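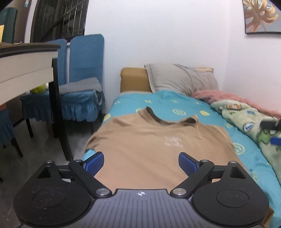 Wurnel Home Recording: Frequently Asked Questions

Last updated October 26, 2022

Please read this page before you write to us. Most of the letters we receive since March are answered in it. The page is for people who record at home with the hand-held grippers. For recording in the Ezeani workshop there is a separate sheet.

What do I record?

Everyday work with cloth. Folding a T-shirt, folding a towel, turning a sleeve the right way out, putting a pillowcase on a pillow. Your task list in Vadov shows which of these is open for your home. We ask you to follow the list also when another task looks more useful to you, because we balance the tasks between homes.

Do I need a robot at home?

No. You hold one gripper in each hand and do the work yourself. The camera sees the fingers and the cloth, and the system learns from this how the fingers should move. The robot arms are in our laboratory and they stay there.

Why can I not simply use my hands? It is much faster.

It is faster, and we know that the first evenings with the grippers are tiring. But a hand has five fingers and can feel the cloth. The robot has two fingertips with pads on each arm. If you can fold the shirt with the grippers, then the movement is possible for the robot also. If you fold it with your hands, we can't know this.

What is one episode?

One episode is one task from beginning to end. For the T-shirt, lay the shirt on the bed or table, step back, start the recording with the fingers open, fold, open the fingers again, lift both grippers away from the cloth, and stop. The open fingers at the start are important. The software uses them to find the zero position, and an episode which starts with closed fingers is refused automatically.

How many episodes should I make?

The full set for one home is 52 episodes. You don't have to make them in one day. Please don't make more than 8 without a pause. After this the wrists get tired and the movements become small and nervous, and the system learns this too.

Must the shirt be flat before I start?

It should lie with the front up and you should be able to see both sleeves. Small creases are fine. A collar that stands up or is turned over is also fine, please leave it. We had in the beginning many episodes where every shirt was ironed and placed very straight, and the system trained on them could not do much with a shirt from a normal laundry pile.

Should I tidy the room?

Please leave the room as you use it. Patterned sheets, blankets, chairs, toys on the bed, all of this is welcome. The only thing to remove is what you don't want other people to see: letters with your address, medicine, bank papers, family photographs. Look also at the walls and at mirrors.

Can I record on a bed? The instruction sheet shows a table.

Yes. A bed is softer and the cloth moves with the sheet, so it is harder, and for this reason we need it. Don't press the fingertips down into the mattress. Slide one finger under the edge of the cloth from the side.

My sheet has the same color as the shirt. Is it a problem?

It is allowed, but please make also some episodes with a shirt you can easily tell from the sheet. If you yourself can't find the edge of the sleeve on the preview, choose another shirt.

The shirt fell from the fingers. Do I delete the episode?

No, continue. Pick it up again and finish the fold. Recovering from a mistake is one of the things we have too little of. Delete only when you stopped in the middle, when another person took the cloth, or when the camera was covered.

Can other people or pets be in the room?

Another adult can be in the room if they signed the consent form. Children and pets must be in another room during the recording. If a cat jumps on the bed, stop and start a new episode.

Is sound recorded?

No. You can listen to music or talk while you work.

The preview shows "tracking lost." What should I do?

Usually the camera was too near a plain wall or the room was too dark. Switch on the ceiling light, hold the grippers still over the bed for 2 seconds, and begin again. If the message comes back, restart Vadov. Lost tracking in the middle of an episode can't be repaired later, so don't send it.

How do I clean the grippers?

Use a dry soft cloth for the housings. Dust on them doesn't matter for the recording. The finger pads collect lint from towels and become slippery, so wipe them with a slightly wet cloth and let them dry. No alcohol and no oil. Don't loosen the pins of the finger arms. After this the calibration is not valid and the set must come back to us.

Who gets the videos?

The Wurnel team and Wernar, the company which checks the labels for us. Wernar staff see an episode only after faces and readable addresses are blurred. You can ask us to delete one episode or your whole set, and you don't have to give a reason. Write the episode code in the message, please. We can't search by date.

When do I send the grippers back?

When Vadov shows your set as complete, you receive a return label by email. Pack both grippers in the gray foam with the fingers closed. The charger goes in the side pocket, it is often forgotten.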